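Does changing the room put the robot off? My final project report
Etenesh Alemayehu, 5/9/24

I'll start with the bit I got wrong, as it shaped everything else. In June I trained my first policy (I called it Chala) entirely in one simulated room, with one floor and one set of wall colours, and it looked brilliant! Then I swapped the walls in the simulator and it fell to bits. It had learned the room as much as the job. So the question for this report became a simple one: if you shuffle the surfaces during training, does the robot cope better with rooms it hasn't met?

The robot is a simulated two-armed one, and the policy gets pictures from a camera up on the body plus close views from behind the grippers. I was most worried about the close views. With the gripper open and empty, a lot of what the network gets is just floor and wall, so a strong pattern like tile grout could easily swamp everything else.
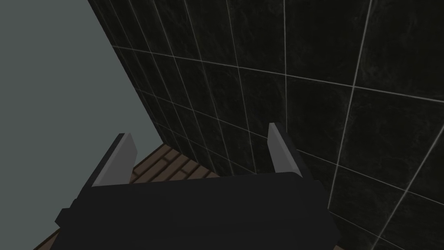

My second policy, Lirano, had the same network and the same demonstrations as Chala, but every episode was replayed with surfaces drawn from a pool of 75 textures (brick, tile, wood, plain paint and so on). I kept the lighting fixed. I'd have loved to vary that as well, but the lab machine at Ferkedgate was already wheezing.

For testing I set up 4 rooms with texture combinations kept out of training, and ran each policy 20 times in each. 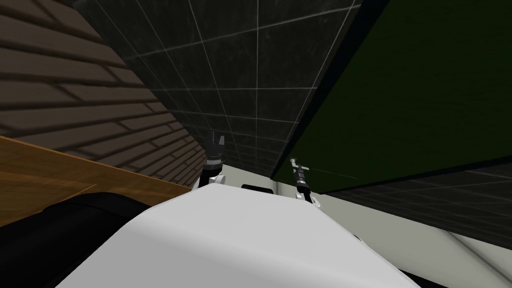 Scoring was done by a script that checked the final position of the target object, so I couldn't be generous to my favourite. In its original room Chala managed 94 per cent, and I was very pleased with myself for a week or so. In the new rooms it did far worse, mostly by reaching to the wrong spot. Lirano was a touch weaker in the original room but much steadier everywhere else.

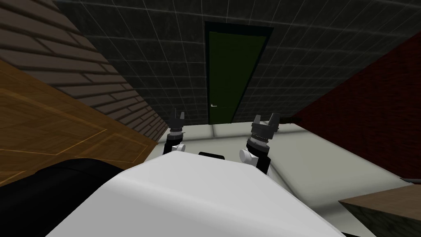 The body camera turned out to matter more than I'd guessed. When I blanked it and left only the close views, Lirano lost most of its advantage, and I still don't have a proper explanation. My supervisor thinks the wide view helps it work out where the arms are. I'd like to test that by moving the camera a little between episodes, using the Gruradier scene builder again (slow to load, but I've grown fond of it).

One warning if you're picking this up next year: save your texture seeds with every run. I didn't for the first batch and had to do the whole lot again.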